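4.2 Vocabulary retention in the sponsored and unsponsored groups

Learners in both arms of the study followed the same 30-lesson beginner Spanish course, delivered online by Plorkell. The arms differed only in how enrolment was paid for. In the sponsored arm, each paid place funded a second place for a learner who could not otherwise afford one, and both learners were told about the arrangement at enrolment. In the unsponsored arm, learners paid the ordinary fee or received a standard bursary, and no link between learners was mentioned.

Of the 139 adults who enrolled, 64 were in the sponsored arm. Placement was by intake and was not randomized, so the two groups cannot be treated as equivalent at the outset. The sponsored group was slightly older and included more people who had studied French at school. We entered prior study of a Romance language as a covariate in all of the models reported below.

Retention was measured with a written test of 100 items drawn from the Bestier word list. Half of the items asked for recognition and half for recall. The test was given at the end of the course and again in September, after a summer with no scheduled instruction. Learners completed it at home in a single sitting. Spelling errors that did not change the word were accepted, including missing accents, but errors of gender on articles were marked wrong.

On the recognition items the two groups performed alike at both sittings. On the recall items the sponsored group lost fewer words over the summer, and the difference remained after the covariate was added. It was smaller in the model restricted to learners who had attended every lesson. This suggests that some of the difference is a matter of attendance, which was steadier in the sponsored arm from the second week onward.

Item type also mattered. Household and kitchen nouns (grifo, fregadero, encimera) were recalled better than abstract nouns by both groups. These words were taught in the Sethi module, where learners hear an instruction and choose the place it refers to. Verbs taught in the same module did not show the same advantage.
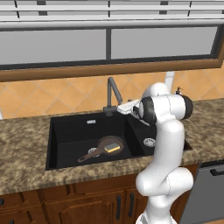
Figure 6. Kitchen setting with sink, faucet and countertop; rendered.

The advantage for household nouns held when word length and cognate status were taken into account. Cognates were recalled well wherever they appeared in the course, and few of the kitchen words are cognates for English speakers. We did not record how often learners used the words at home between the two sittings. Several wrote on the exit form that they had labelled cupboards or kept a shopping list in Spanish, and this kind of practice would favour the same items.

Two further limits apply to the recall scores. The September test used the same items in a different order, so some learners may have remembered the test itself. In addition, learners in the Grillico conversation groups, which were open to both arms, had extra speaking practice that we could not measure. Attendance at those groups was self-reported and is considered separately in Section 4.3, together with the oral interview results.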